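Patness Music Heritage Group
Minutes, 05/08/2026

1. Villca documentary
Prolik wants 1,366 pounds towards a film on the Villca recordings. The meeting was unconvinced. The outline promises "unheard tapes" but lists 2 songs, both already on the Rerik reissue. No broadcaster is named. Deferred until a full track list and budget arrive.
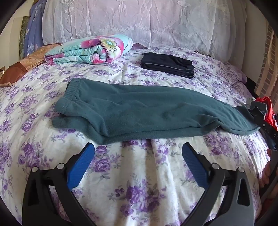 2. Listening evening
Takings were 61 pounds against hall hire of 70. The claim that a country night would draw a younger crowd was questioned, as it was last time. A repeat in November was agreed, with doubts noted, on condition that the hall drops its price.

3. Any other business
The Rerik sleeve notes still give the wrong studio. Secretary to write again.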